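January, bench notes, shape blocks

Board is back on the blue perforated table after the oiling. I put two coats on the top and left the underside bare for now. Mirjam wanted it turned over so the other face was up, but this side is flatter. I checked with the steel rule and could slip a 0.2 feeler under it in one spot near a corner. Good enough for blocks.

Printing. All pieces for the Surkari set came off the small printer, same profile as last month. Filament was the Irko, four spools, one per color. The red strings more than the others. I dropped the nozzle temperature a little and turned retraction up, and the second red part was cleaner than the first. Ayman thinks the spool took on moisture over the break. It has gone in the dry box with the others and I will try it again before we print any more red.

Finish. No sanding and no primer. We talked about filling the layer lines and decided against it. The ridges give the fingers something to hold, and the paint on the older Dredico pieces chipped at the corners anyway. I broke the sharp edges on the points of the stars with a deburring tool, two light passes. Hearts needed nothing.

After lunch I put the set out on the maple to see how the colors read against it. Red and blue are strong. Yellow is weaker on the pale strips than I would like, though fine across the room. The fine lines on the tops show up plainly under the overhead lights, and I don't mind the look.

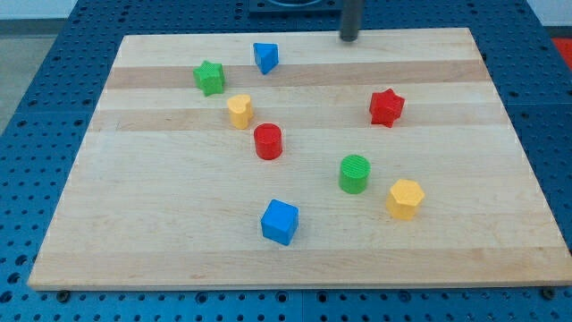

Still to do

Weigh one of each shape and write the numbers on the inside of the box lid. Ayman has the good scale.

Ask Verstraete what a run of 1,000 would cost, molded, and what the price does at 2,000. Mirjam expects tooling to kill it at the lower number. If so we keep printing and accept some 21 sets by spring.

Stars: the points are the weak place. I dropped a spare on the concrete from bench height and a tip whitened but held. Try one with another wall added, same infill.

Cylinder: seam runs straight up the side. Move it to random and see if that is worse.

Yellow: get a sample of a deeper shade before ordering another spool. Mirjam has the color card.

Board: underside needs its oil, then feet. Cork dots from the drawer by the sink are too thin, so look for thicker ones.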